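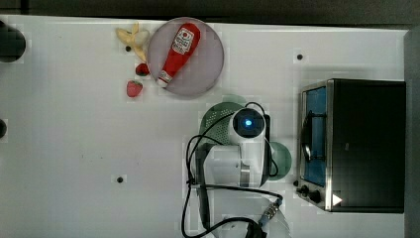
Collecte de démonstrations, poste « cuisine » - galerie
Mise en ligne : 21/08/2018
Textes et légendes : Vernon Gauthier

Cette page accompagne le jeu de démonstrations Sirnis, constitué pour l'apprentissage par imitation de tâches de manipulation sur table. Elle s'adresse aux équipes qui récupèrent les données et veulent savoir à quoi ressemble le poste avant d'écrire leur chargeur. Le protocole complet est décrit dans la note Drokitz, à demander séparément.

Le jeu compte 1 319 épisodes enregistrés, dont 962 retenus après relecture. Les épisodes écartés sont conservés dans un répertoire à part, avec le motif du rejet : consigne mal exécutée, objet sorti de la zone utile, perte de synchronisation entre les vues et les positions articulaires. Ils ne servent pas à l'entraînement, mais Atanasov les utilise pour mettre au point son détecteur d'échec.

Plan de travail, vue de dessus
Plateau blanc mat, assiette ronde gris lavande, bouteille de ketchup factice posée en travers. À côté de l'assiette, une banane épluchée et deux fraises, également factices. Le mini-four noir occupe le côté droit.

La disposition de départ est tirée au sort à partir d'une liste de configurations, puis reproduite à la main par l'opérateur. L'écart de placement n'est pas corrigé. Une tolérance de quelques centimètres est admise et nous la considérons comme une source de variation utile. Seul le four garde une position fixe pendant toute une série.

Les consignes sont rédigées en langage courant, une phrase par épisode, et stockées telles quelles dans le champ « instruction ». Quelques exemples, sans retouche :
mets la bouteille dans l'assiette
pose la fraise à gauche de l'assiette
prends la passoire par le bord
ouvre la porte du four

Les formulations varient d'un opérateur à l'autre - « prends », « attrape », « saisis » - et n'ont pas été normalisées. Un fichier de correspondance regroupe les variantes par tâche pour ceux qui préfèrent un identifiant unique.

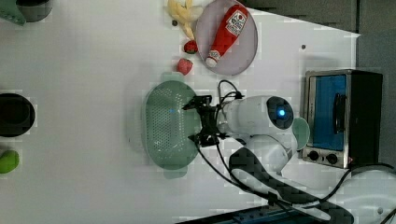
Saisie de la passoire
Pince à deux doigts au-dessus de la passoire ovale vert pâle. L'assiette, la bouteille et les deux fraises restent sur le plateau.

La passoire est l'objet qui a demandé le plus de reprises. La paroi perforée perturbe l'estimation de profondeur et les deux poignées se confondent facilement quand la vue de dessus est la seule disponible. Nous avons donc ajouté un attribut « zone_prise » (bord, poignée, fond), renseigné à la relecture. Il manque pour les premières séries et la valeur y est laissée vide.

Les objets qui ne participent pas à la consigne restent en place pendant l'épisode. Un modèle entraîné sur des plans dégagés réussissait la saisie isolée et perdait la cible dès qu'un deuxième objet de forme voisine apparaissait. Les séries encombrées représentent désormais presque 700 des épisodes retenus.

Remarques sur les vues
L'orientation de l'image n'est pas redressée dans les fichiers. Le repère du robot est fourni dans l'en-tête de chaque épisode et c'est à lui qu'il faut se référer pour interpréter « gauche » et « droite » dans les consignes. Le bras masque une partie du plateau dans de nombreuses poses ; aucune interpolation n'a été appliquée sur ces passages.

L'exposition est verrouillée au début de la série. Les reflets sur la porte vitrée du four n'ont pas été traités. Ils gênent surtout la segmentation, peu la politique elle-même d'après nos premiers essais.

Format et accès
Chaque épisode est un dossier autonome : images, positions articulaires, état de la pince, instruction, attributs de relecture. L'horodatage est commun à tous les flux. Les scripts de lecture se trouvent dans le dépôt Stulstead, branche principale ; la version 2 du format est la seule maintenue.

Une nouvelle série est prévue en novembre, avec la même table et une liste d'objets étendue. Les identifiants existants ne changeront pas. Les erreurs d'annotation peuvent être signalées à Vernon Gauthier en indiquant le numéro d'épisode et le champ concerné.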